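회사 소개
2022년 8월 12일 | 글: Kekeli Korletey
읽는 시간 3분
공유 6 댓글 2

Rollumden은 가정과 작은 식당을 위한 발효 식품을 만드는 회사입니다. 김치와 된장, 그리고 서아프리카식 옥수수 발효 반죽을 한 부엌에서 만듭니다. 이 조합을 이상하게 생각하시는 분이 많습니다. 저도 처음에는 그렇게 생각했습니다.

시작

회사는 Adaeze Iyamu와 Gilberto Betancur 두 사람이 시작했습니다. 두 사람은 대전의 한 어학당에서 같은 반이었고, 수업이 끝나면 기숙사 부엌에서 음식을 나누어 먹었습니다. Adaeze는 고향의 발효 반죽을 만들고 싶었지만 한국의 겨울에는 반죽이 잘 익지 않았습니다. 집주인 할머니가 전기장판 위에 청국장을 띄우시는 것을 보고 그 옆자리를 조금 빌렸습니다. 첫 번째 반죽은 너무 시어서 버렸고, 두 번째는 친구들과 다 먹었습니다.

그 후 두 사람은 시장 골목에 작은 가게를 얻었습니다. 간판에는 Rollumden이라고 썼습니다. 무슨 뜻이냐고 물으시는 손님이 지금도 계신데, Gilberto가 어릴 때 살던 집의 이름을 아이 발음으로 적은 것입니다.

우리가 하는 일

현재 제품은 세 가지 계열입니다. 배추김치와 계절 김치, 일 년 이상 익힌 된장, 그리고 Cletis라는 이름의 옥수수 반죽입니다. Cletis는 냉장으로 보내 드리며, 받으신 후에도 천천히 익습니다. 신맛을 좋아하지 않으시면 빨리 드시는 것이 좋습니다.

소금은 전남에서, 콩은 충북의 농가에서 삽니다. 콩 가격이 올랐을 때 된장의 양을 줄이자는 의견도 있었습니다. 우리는 양을 그대로 두고 가격을 조금 올렸습니다. 그때 떠나신 손님도 계시고, 이 점은 지금도 죄송하게 생각합니다.

사람들

Edith Sotelo는 발효실을 맡고 있습니다. 온도와 맛을 매일 공책에 적는데, 글씨가 작아서 다른 직원들은 읽기가 조금 어렵습니다. Anselmo Inga는 배송과 식당 거래를 담당합니다. 전화를 하시면 대부분 Anselmo가 받습니다. 저는 홈페이지의 글을 쓰고 주말 교실을 준비합니다. 한국어는 제 모국어가 아니므로 어색한 문장이 있으면 알려 주시기 바랍니다. 고치겠습니다.

주말 교실

한 달에 두 번, 가게 안쪽 방에서 발효 교실을 엽니다. 한 번에 약 여섯 분까지 참가하실 수 있습니다. 수업은 쉬운 한국어로 하고, 필요하면 영어와 스페인어로도 설명합니다. 앞치마는 준비되어 있으니 뚜껑이 있는 유리병만 가져오십시오. 8월 교실의 주제는 오이와 열무입니다. 날씨가 더우면 발효가 빨라서 만든 병은 그날 바로 냉장고에 넣으셔야 합니다.

방문과 주문

가게는 오전에 문을 열고 김치가 다 팔리면 조금 일찍 닫기도 합니다. 멀리서 오시는 분은 먼저 전화해 주십시오. 식당에서 주문하실 때에는 원하시는 익힘 정도를 꼭 적어 주시면 좋겠습니다. "보통"이라고 쓰시는 분이 많은데, 사람마다 보통이 달라서 저희가 다시 여쭈어 보게 됩니다. 빈 병은 깨끗이 씻어서 가져오시면 다음 주문에서 병값을 빼 드립니다. 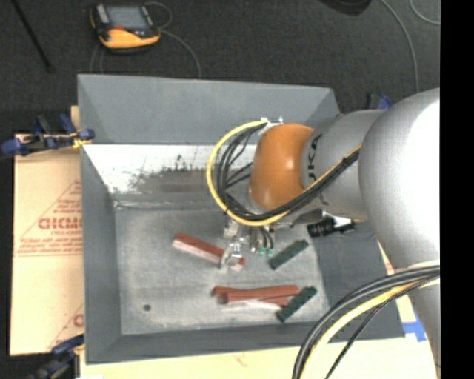 병뚜껑은 한 번 쓰면 냄새가 남기 때문에 받지 않습니다. 병에 붙은 종이는 떼지 않으셔도 괜찮습니다.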